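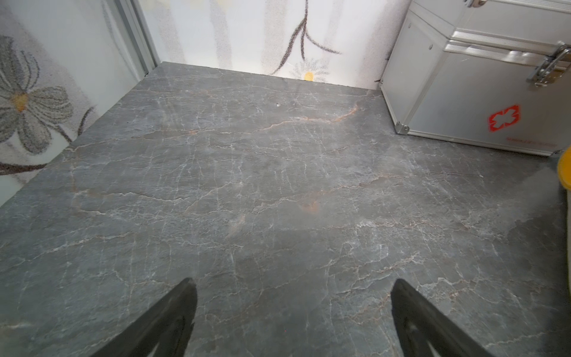
A reader of this column wrote in after my January piece to say that small talk with neighbors is a tax on people who would like to get home, and that she has lived nine years in her building without learning one name and has been perfectly happy. She asked, politely enough, what exactly I thought she was missing.

I have been turning that over for a couple of weeks now, mostly while doing the dishes, and I keep wanting to write her a short answer and finding that I don't have one. So she gets a long one instead, and I hope she'll forgive me, and I hope the rest of you will too.

First of all, she may not be missing anything! I want to say that before I go any further. There are people who fill up their tank at work or at church or on the phone with a sister, and by the time they reach the front door there is nothing left to give to the person holding it open. I was like that through most of my thirties. I would hear the neighbor's key in the lock and stand there inside my own apartment with my coat on, waiting for the coast to clear, like a burglar in reverse. I don't think I was a bad person then. I was tired, and I had the idea that every hello was the first step toward being asked to feed a cat.

What changed was moving to Drodavside, where I knew no one at all. I had taken a job there that lasted 13 months, and I rented the second floor of a house on a street where everybody seemed to have been born. For the first several weeks the longest conversation I had outside of work was with the woman at the counter at Wirnik, the bakery at the bottom of the hill, and it went like this: seeded or plain? Plain, please. Sliced? Yes, please. Cold out there. Sure is. I can still hear it. I was buying more bread than one person can eat, and it took me a while to admit that I wasn't going down there for the bread.

Now, I'm not going to pretend that the woman at Wirnik became my dearest friend, because she didn't. I never learned what she did on her days off and she never learned what I did for a living. But one morning I came in after being home sick for most of a week and she said, "There you are," and put a plain loaf on the counter before I'd opened my mouth. I walked back up that hill feeling like a person again. Somebody had noticed a gap where I was supposed to be. I think that is most of what I mean when I go on about neighbors, and I could probably end the column there if I were a more disciplined writer.

My correspondent would say (I can almost hear her) that this is a nice story about a bakery and has nothing to do with making chitchat by the mailboxes. And she has a point, in that the bakery woman was paid to stand there. You can walk away from a counter. You can't walk away from the fellow downstairs, who will be downstairs tomorrow, and who may turn out to have opinions about parking. I have had that fellow. I had him for four years, on Jacobs Street, and there were evenings when I took the dog around the block a second time to avoid him.
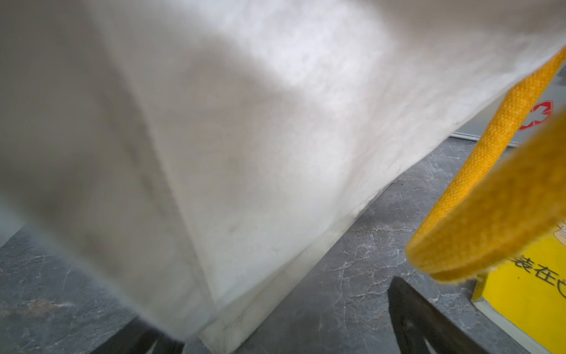 Even so, when the pipe burst on Jacobs Street, he was the one who knew where the shutoff was. He knew it because he had been talking to everyone in the building for years, wearing us all down with his parking theories, and along the way he had picked up every useful thing that any of us knew. He knew who had a ladder and who was a nurse. He had a spare key for at least three of us. I had thought of him as a man who talked too much, and all that time he'd been serving as a sort of directory. I did thank him, and then he told me about the parking again, and I listened to the whole thing, which ran well past suppertime.

I don't want to lean too hard on emergencies, though. People who write about community always reach for the burst pipe or the blizzard, as if the only reason to know your neighbors is so they'll dig you out. Most years there's no blizzard. Most of what you get from saying hello is another hello, and a remark about the recycling, and once in a while some tomatoes. If you add it up like an investment it's a pretty poor one. I think you have to like it a little for its own sake, or learn to, the way some of us had to learn to like walking.

And it can be learned. I'm fairly shy, which surprises people who only know me on paper, and I had to practice. My rule when I moved into the place I'm in now was that I would say one more sentence than I wanted to. If I wanted to say good morning, I'd say good morning and that I liked the wreath. That was all. Some days the extra sentence fell on the floor with a thud and we both looked at it. Other days it led to finding out that the couple across the way used to run a shoe repair called Tusine, where my own mother had her good brown boots resoled, twice, and we stood there on the landing for half an hour while my groceries got warm.

I got plenty of other mail about the January piece, and most of it was kinder to me than I deserved. One man told me his building has 237 apartments and that he says good morning to anybody who'll look up. A few of you told me about neighbors who were truly awful, and I believe you, and I would not ask anyone to be chummy with a person who frightens them. A closed door is a fine thing to have. I've been glad of mine.

But to the reader who has gone nine years without a name, since she did ask: I wouldn't throw a party, and I wouldn't knock on anything. I'd only try the one extra sentence, maybe on somebody who looks as eager to get home as she is. They might be standing there with their coat on too.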